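Chapter 7
Heat That Moves: Heat Pumps in Homes and Small Buildings

What this chapter covers

Where the heat in a heat pump comes from
How to read a performance figure without being fooled by it
Why the building matters as much as the machine
How heating a town with heat pumps changes the work of the electric grid

Key terms: refrigerant, evaporator, condenser, compressor, expansion valve, coefficient of performance, design temperature, balance point, defrost cycle

7.1 A warm house on a cold street

Walk down any residential street in Kerircombe on a January evening and you'll hear it before you see it: a low, steady hum from the side yards. Each of those humming boxes is pulling heat out of air that is well below freezing and sending it indoors. The first time most people hear this explained, they don't believe it. How can there be any heat in air that makes your eyes water?

There's plenty! Air at 20°F feels brutally cold to a person, but its molecules are still zipping around at tremendous speed. To find air with no heat in it at all you would have to go down to absolute zero, which is −459.67°F, and no winter on Earth comes anywhere near that. The trouble is that heat left to itself flows from warmer things to cooler ones, so the outdoor heat has no reason to wander into your living room. A heat pump gives it a push.

You already own a machine that does this. Put your hand near the back or the underside of a refrigerator while it's running and you'll feel warmth. Some of that warmth was in your leftovers an hour ago. The refrigerator gathered it from a cold place and released it in a warmer one, and a household heat pump does the same job on a bigger scale, with the whole outdoors standing in for the leftovers.

7.2 The loop

All the heat pumps in this chapter work on one idea: a fluid absorbs heat when it boils and gives heat back when it condenses. You feel the first half of this when you step out of a swimming pool into a breeze. The water evaporating from your skin carries heat away with it, and you shiver even in August.

The fluid in a heat pump is called a refrigerant, and it is chosen because it boils at a very low temperature. In heating mode it travels around a closed loop like this:

In the outdoor coil (the evaporator), cold, low-pressure refrigerant is colder than the outside air. Heat flows into it and it boils into a vapor.

The compressor squeezes the vapor. Squeezing a gas raises its temperature, and now the refrigerant is hotter than the air in the house. Nearly all of the electricity goes in at this point.

In the indoor coil (the condenser), the hot vapor gives up its heat to the room and turns back into a liquid.

The expansion valve lets the pressure drop suddenly. The refrigerant turns very cold again and heads back outside.

Add a reversing valve and the loop can run the other way, taking heat out of the house in summer. So an air conditioner is a heat pump too — it just happens to be one that only runs in a single direction.

Try it yourself: Hold a bicycle pump near its base while you inflate a tire with quick, hard strokes. After a minute, feel the barrel again. Some of the warmth comes from friction, but a good part of it comes from compressing the air. That's step two, in your hand.

7.3 Getting more out than you put in (sort of)

An electric space heater turns one unit of electricity into one unit of heat. It can't do better than that. A heat pump running in mild weather might deliver three units of heat for each unit of electricity, and people sometimes hear this and suspect a trick. No law of physics has been broken. The other two units came from outdoors, and the electricity was only paying for the trip.

We call this ratio the coefficient of performance, or COP:

COP = heat delivered ÷ electricity used

Suppose a house needs 300 kilowatt-hours of heat over several cold days. A space heater would use 300 kilowatt-hours of electricity to supply it. A heat pump with an average COP of 2 would use half that. With a COP of 3 it would use 100. If the electricity comes partly from coal or gas plants, every kilowatt-hour saved is also fuel that didn't get burned.

A word of caution, though! COP is never a single fixed number. It falls as the gap between outdoor and indoor temperature widens, just as it takes more effort to carry a bucket up a taller flight of stairs. When you see a COP printed on a label, the first question to ask is "at what outdoor temperature?" Section 7.6 works through a full year of weather hour by hour, and the results surprise a lot of students.

7.4 The building comes first

Imagine trying to fill a bathtub with the drain open. You could buy a bigger faucet, or you could put in the plug. Houses are like that. A leaky, poorly insulated house loses heat quickly and needs a large heat pump, and a large heat pump costs more and tends to switch on and off in short bursts when the weather is mild.

The Unley Terrace homes, which we'll follow through the rest of this unit, make a lovely case study. There are 140 of them, built to the same floor plan, and before anyone ordered equipment the attics were insulated and the gaps around the window frames were sealed. Smaller units could then be installed. You'll get to do the sizing calculation for one of these homes at the end of the chapter, and you'll see how strongly the answer depends on a few inches of attic insulation.

7.5 Who makes all this equipment?

Heating is a big industry, and a change in how we heat our homes is also a change in what gets built and who builds it. Compressors, coils, fans, valves and circuit boards all have to be made, sorted, assembled and tested. The Mwakalinga plant employs 170 people across its coil shop, assembly floor and test rooms, and Chapter 12 looks at jobs like theirs, along with the training that installers need.

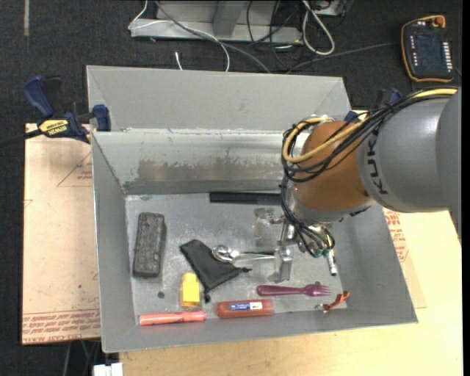 Figure 7.3 A KUKA robot arm with a metal gripper, reaching into a bin of small objects.

As you read on, keep a running list of every place where energy is used before a heat pump ever reaches a home: mining the copper, shaping the metal, moving the finished unit by truck. We'll come back to your list when we compare lifetime emissions.

Before you go on

1. Why does a refrigerator warm the kitchen slightly?
2. A heat pump delivers 12 kilowatt-hours of heat and uses 4 kilowatt-hours of electricity. What is its COP?
3. Would you expect the COP of the same machine to be higher in October or in January? Explain using the staircase comparison.
4. The town of Tamus wants to replace the oil furnaces in its library and its school. List the facts about each building you would want to know before choosing equipment.

Section 7.6 begins with the Tamus library, so hold on to your answer to question 4.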